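PRESSEMITTEILUNG

Hiller übernimmt Wäschepflege für Gästehäuser: Bettwäsche-Kreislauf "Varkurari" startet im Januar

Mietwäsche ohne Mindestabnahme / 34 Häuser zum Start dabei / Waschen und Flicken unter einem Dach

Kleine Pensionen, Ferienwohnungen, Gästehäuser mit einer Handvoll Zimmern: Für sie war Mietwäsche bisher meistens ein schlechtes Geschäft. Zu große Mindestmengen, starre Liefertage, Verträge über Jahre. Die Wäscherei Hiller bietet deshalb ab Januar gemeinsam mit der Weberei Görtz ein eigenes Modell für kleine Betriebe an. Name: Varkurari. Abgerechnet wird pro Garnitur, gekündigt werden kann zum Monatsende.

Zum Start sind 34 Häuser dabei, das kleinste mit zwei Zimmern. Die Wäsche kommt gebügelt und im Beutel, die gebrauchte geht im selben Beutel zurück. Keine Container, keine Rollwagen, die im Treppenhaus stehen. Wer im dritten Stock ohne Aufzug vermietet, weiß warum.

"Wir haben jahrelang Absagen geschrieben, wenn jemand mit fünf Betten angerufen hat", so Gunther Engelhardt, Geschäftsführer der Wäscherei Hiller. "Das hat mich geärgert. Die Leute waschen dann nachts selber, in der Haushaltsmaschine, und stehen morgens um sechs mit feuchten Bezügen da. Das muss doch anders gehen."

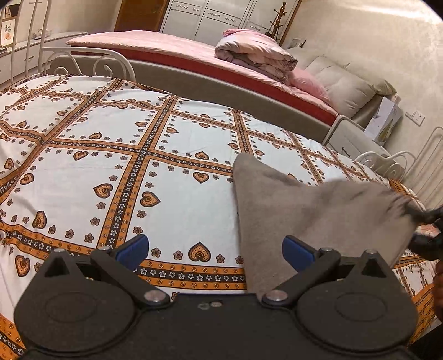

Herzstück des Angebots ist die Reparatur. Bezüge mit kleinen Schäden werden bei Hiller bislang wie überall aussortiert, ein Loch von der Größe eines Centstücks reicht. Künftig gehen sie in die hauseigene Näherei. Dort wird gestopft, gekürzt, umgesäumt. Aus einem Laken für Doppelbetten kann ein Laken fürs Einzelbett werden, aus dem Einzellaken später ein Kissenbezug. Erst danach kommt die Putzlappenkiste.

Für die Näherei hat Hiller den früheren Trockenraum umgebaut. Neuer Boden, neue Beleuchtung, acht Arbeitsplätze. Die Maschinen stammen zum Teil aus einer aufgelösten Hemdenfertigung und wurden überholt. Zwei Stellen sind derzeit noch unbesetzt, Bewerbungen gerne auch von Quereinsteigerinnen und Quereinsteigern. Teilzeit möglich, Schichtbeginn frühestens 7 Uhr.

Geleitet wird die Abteilung von Precious Policarpio, gelernte Damenschneiderin. Sie hat auch die Prüfregeln geschrieben, nach denen künftig sortiert wird. Eine Seite, laminiert, hängt an jedem Tisch. "Ein Flicken darf zu sehen sein. Er darf nur nicht drücken", sagt Policarpio. "Am Fußende stört er keinen Menschen. Auf Höhe vom Gesicht nehme ich das Laken raus, da gibt es keine Diskussion."

Die Stoffe liefert Görtz. Baumwolle in Leinwandbindung, dichter gewebt als die bisherige Standardware und nach Angaben der Weberei für 86 Waschgänge ausgelegt, bevor zum ersten Mal nachgebessert werden muss. Zur Auswahl stehen Weiß, Natur und ein Karo. Gerade das Karo war im Vorfeld umstritten, im Hotelbereich gilt Weiß als gesetzt. Die Rückmeldungen aus den Häusern fielen dann anders aus: Karo sehe nach Zuhause aus und verzeihe mehr, hieß es mehrfach. Bestellt werden kann gemischt.

Gewaschen wird bei 60 Grad, Bezüge aus Haushalten mit Allergikern auf Wunsch separat und ohne Duftstoffe. Weichspüler kommt nicht zum Einsatz. Getrocknet wird im Trockner, gemangelt anschliessend noch leicht restfeucht. Das spart einen Durchgang und die Kanten liegen besser.

Ausgeliefert wird zweimal die Woche, in der Hauptsaison auf Zuruf auch öfter. Die Touren fährt der Kurierdienst Bruver, der in der Region ohnehin täglich unterwegs ist. Bestellschluss jeweils 14 Uhr am Vortag, per Telefon, Mail oder Formular. Eine App gibt es nicht und ist auch nicht geplant.

Was kostet das Ganze? Die Preisliste wird zum Start veröffentlicht. Fest steht: keine Grundgebühr, keine Kaution, Anfahrt ab 8 Garnituren frei. Darunter fällt eine Pauschale an. Verlorene Teile werden zum Zeitwert berechnet, Flecken dagegen nicht. Rotwein, Kaffee, Sonnencreme, alles normale Abnutzung. Ausnahme Haarfarbe, die geht einfach nicht mehr raus.

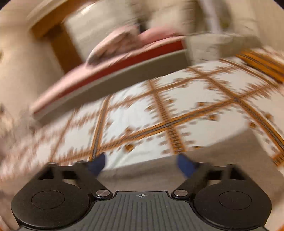 Text: Pressestelle Wäscherei Hiller
Abdruck honorarfrei, Beleg erbeten

Bis Ende des ersten Jahres sollen 50 Häuser versorgt werden. Mehr ist vorerst nicht vorgesehen, die Mangel gibt es nicht her. Eine zweite wäre möglich, müsste aber durch die Außenwand, und das Gebäude ist alt. "Erstmal schauen wir, dass die Beutel pünktlich sind", so Engelhardt.

Interessierte Vermieterinnen und Vermieter können ab sofort ein Probepaket anfordern. Enthalten sind zwei Garnituren nach Wahl, dazu eine geflickte zum Anfassen und Probeschlafen. Rückgabe nach vier Wochen, Abholung kostenlos. Wer im Anschluss einen Vertrag abschließt, behält die Garnituren gleich da.

Für die Anmeldung werden benötigt: Anzahl der Betten, Matratzenmaße inklusive Höhe (wichtig!! bei Boxspringbetten passt das normale Spannlaken nicht), gewünschte Farbe und eine Angabe, wo die Beutel abgestellt werden dürfen. Abstellort bitte trocken und abschließbar.

Am Starttag ist die Näherei von 10 bis 13 Uhr für Presse und Nachbarschaft geöffnet. Rundgang mit Precious Policarpio um 11 Uhr, Fotos sind erlaubt. Bitte festes Schuhwerk, im Durchgang zur Mangel ist der Boden uneben. Parkplätze im Hof sind knapp, das Tor bleibt wegen der Lieferwagen von Bruver frei. Um kurze Anmeldung wird gebten.

Über die Wäscherei Hiller:
Familienbetrieb in dritter Generation. Wäscht für Gastronomie, Arztpraxen und Privatkundschaft, seit dem Umbau mit eigener Näherei. Annahme für Privatwäsche unverändert im Vorderhaus, Eingang neben der Bäckerei.

Über Görtz:
Weberei für Haus- und Bettwäsche. Fertigt Meterware und konfektionierte Bezüge, auch in Sondermaßen.

Ansprechpartner für Rückfragen:
Gunther Engelhardt, Geschäftsführung
Rückfragen zur Näherei und zu Bewerbungen bitte direkt an Precious Policarpio, am besten vormittags.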